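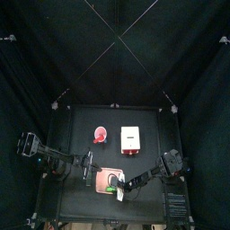 The cup and the box on a black table, seen from above.

Getting a mark off a bare wooden play box

I don't trust miracle wood cleaners, and at 25 dollars a bottle I trust the Farura stuff even less. Try the dull way first.

1. Shake the box upside down over newspaper. A slot in the lid collects crumbs.
2. Wring a cloth until it won't drip and wipe along the grain. Bare wood drinks water, so no soaking, whatever the Trullell leaflet says.
3. Leave it 2 hours, away from the heater.
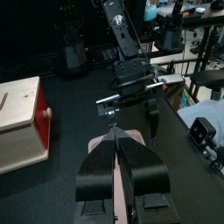
4. If the mark is still there, go over it lightly with 600 grit paper. You'll hear people swear by 1000. I found it polished the stain and left it where it was.
5. Keep the paper well clear of any painted side – red paint dust gets into the grain and you've got a new colour problem.
6. Turn the knob by hand. If it's loose, a dab of wood glue is plenty.
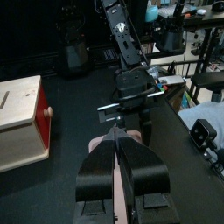 Nest Prothero wrote in to say that lemon juice did nothing for hers except leave a pale patch, and she'd go straight to the sandpaper next time.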